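Moving your files off an old desktop before you give it away

The Rokinby repair table takes in a lot of donated computers in May, when people clear out spare rooms. Most of them still have somebody's photos and tax letters on them. These steps cover getting your own files off, checking the copy, and clearing the drive. You do not need to be good with computers, but you do need a free evening.

What you need

An external drive with more room than the files you want to keep. A notebook and pen. The power cord, keyboard, mouse and screen for the old computer. A small Phillips screwdriver, if you plan to take the drive out at the end.

Step 1. Make a list before you copy

Start the old computer and go through it folder by folder. Write down where things are. Documents and Pictures are the obvious places, but look on the desktop too, and in Downloads. Kumudini Miah, who wrote the first version of this page, found her late father's letters inside a folder for a scanner program called Stuta. Old programs often save work in their own folders.

Check these as well:

Browser bookmarks (export them to a file)
Saved passwords
Email kept on the computer
Address books
Fonts you paid for
License keys for software you still use

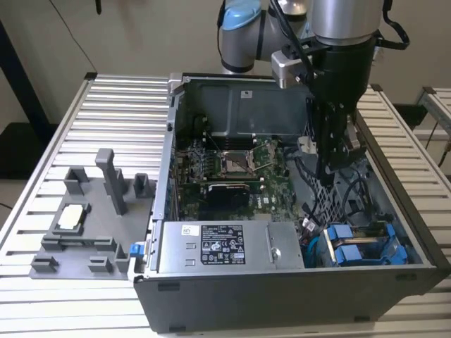 Desktop tower on its side, case open.

Step 2. Copy the files

Plug in the external drive and make one folder on it with the name of the old computer. Copy into that folder and keep the same layout you had before. Sorting can wait. If you sort while you copy you will lose track of what is done.

Copy one large folder at a time and cross it off the list. A folder of photos can take hours over an older USB port. Turn off sleep mode first, or the copy may stop halfway - look under power settings.

If a file refuses to copy, write down its name, skip it, and carry on. Try it again at the end. A file that fails twice may be damaged, and it is worth asking at the table before you go further.

Step 3. Check the copy

Right-click the old folder and the new one and compare the size and the number of files. Then open 16 files from the copy, picked from different folders, and include a video and a spreadsheet. Do this on another computer. A file that opens on the old machine might be leaning on a program you no longer have.

Make a second copy if the files matter to you. Grigore Mocanu keeps his on a drive in a desk at work and swaps it on a Friday. An online backup is fine too.

Step 4. Sign out

Sign out of email, cloud storage and any shop accounts. Some paid programs allow only 2 computers per license, so deactivate the old one while it still runs. It is much harder to do later by phone. 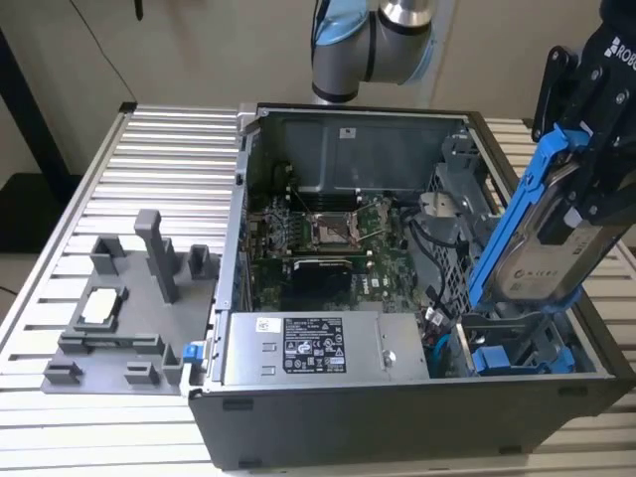

Rokinby Repair Notes, No. 11, page 2

Step 5. Clear the drive

Dragging files to the trash does not remove them. In recent versions of Windows, choose Reset this PC, then Remove everything, and turn on the option to clean the drive. On a large hard drive this can run overnight.

If the computer will not start, the drive can come out instead. Shut down, unplug the cord, hold the power button for a few seconds, and open the side panel. Unplug the data and power cables from the drive by their connectors and do not pull on the wires. Put the drive in a padded bag and label it.

Tell whoever takes the computer that the drive has been removed. Visser Street drop-off accepts machines without one. The Vitico store does not, so call ahead if you were planning to go there.

Step 6. Keep the list

Tape the list from step 1 inside the box with the external drive. Leave the copy alone for a month before you start deleting or tidying anything in it.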